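Search this site
Search for:

Drying socks on a clip hanger: spacing, order, and where to put the clip
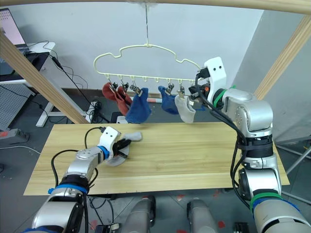
Red, blue, blue and gray on the yellow hanger, with another gray one on the table.

I have been hanging socks on clip hangers for long enough to have opinions about it, and two readers wrote after the post on towel bars to ask for them. What follows covers hangers of the flat type, with a single bar and clips along it. The round carousel type has its own problems and I will leave it for November.

The hanger

The one above is pale yellow plastic with a wavy outline like a cloud. The useful part is the lower bar, which is straight and has a line of small hooks under it. The clips hang from the hooks, and the clips on mine are metal. I paid a little under the price of a decent lunch for it at the Garrido store in Kemisbridge, where they sell them from a bin near the register with the clips in a separate bag. Check the bag before leaving. Mine was fine, but Constanza Espinoza bought hers from the same bin and got three clips with weak springs, and they took her back and forth twice over it.

The reason I prefer separate hooks and clips to a molded row is that the clips can be moved. On a molded hanger the spacing is set at the factory, usually for baby clothes, and adult socks end up touching. With loose clips I decide the gaps myself and leave hooks empty where I want air.

Metal clips do rust eventually at the spring. Plastic ones go brittle in sunlight. I have had both fail and do not have a strong view on which failure is more annoying. If the hanger lives indoors, go with metal. If it lives on a balcony, plastic, and expect to replace them.

Where the clip goes

There are two schools. Bautista Palma clips at the toe, so the elastic hangs free at the bottom and is never pinched. I clip at the cuff, so the toe hangs down. The argument against my way is that the clip leaves a dent in the ribbing and, over a long enough time, stretches it. The argument against his is that water runs down into the thickest band of elastic and sits there, and cuffs are slow to dry as it is.

I tested this last winter in the spare room with the window shut. I used identical gray cotton socks, the plain ones from Stando, washed together and spun at the same setting, half hung one way and half the other on the same bar. I checked them by hand at intervals and weighed them on the kitchen scale when they felt dry. Cuff-up socks were back to their starting weight first each time. The difference was less than an hour, and I would not rearrange anybody's habits for it. For wool I would expect a wider gap, but I own few wool socks and did not try.

The dent from the clip goes away after a few minutes of wear. I have looked for permanent stretching in socks I have been clipping this way for years and cannot separate it from ordinary wear.

One clip or two

One clip is enough for a thin sock. For a thick one, or one with a wide cuff, I use two, set on neighboring hooks. A single clip in the middle of a wide cuff closes the opening and folds the fabric on itself, and the fold stays damp. Two clips, one at each side of the cuff, hold it flat.

This only works if the cuff is pulled straight between the clips. If it goes on bunched, the second clip is wasted, and the sock dries in about the time it would have taken on one. I am careless about this with dark colors and have to go back and fix them.

Spacing

Leave an empty hook between socks when there are hooks to spare. Between thick ones leave two. The bar will hold more than that, and a full bar looks efficient, but the middle of it will still be damp when the ends are ready. In the same winter test I packed one hanger with no gaps and spaced another, and the packed one took 19 hours against most of an afternoon for the spaced one. The room was cold, which exaggerates it. The direction of the result has been the same every time I have repeated it since.

Air matters more than heat here. A small fan on its lowest speed, pointed along the bar and not straight at it, does more than turning the radiator up. Point it straight on and the socks swing together and stay together.

Balance

A hanger on a single hook tilts toward the heavy side. Once it tilts, loose clips can creep along or jump a hook, and everything ends up bunched at the low end. I start at one end, then go to the other, then fill inward. A heavy sock at one end gets a heavy sock at the other. If there is an odd one, it goes in the middle, directly under the hanging point.

When putting on the last sock, hold the bar steady at that end with the other hand. Pressing a clip open pulls down on the hook a surprising amount, and the plastic hooks are the part that breaks. I have lost two that way on an older hanger.

Order

I lay the socks flat on a table before hanging them, smooth them out by hand, and turn any that came out of the machine inside out. It takes a minute and saves the usual business of unrolling a wet toe with one hand while holding a clip open with the other. A bare table is best. Mine is pine, so I wipe it afterward, as damp cloth left on pine raises the grain.

Pairs go on together where possible. It makes no difference to drying, but they come down already matched. Rin Mizuno hangs by color and matches afterward, and says it is faster for her because most of her socks are the same black. Fair enough. With a mixed load I would sooner do the matching while my hands are already on them.

Height

Hang it so the longest toe clears whatever is underneath by at least a hand's width. Under a beam or a shelf, use a longer hook to drop the hanger down a little, or the top of it sits in still air. I bent mine from galvanized wire, 3 mm, which is stiff enough not to straighten under a full load. Coat-hanger wire is too soft.

Next time I will try to answer Horacio's question on drying gloves, which I suspect comes down to the thumbs.

Posted 14 September 2019

Contact | Copyright Pruromton Household Notes | Back to top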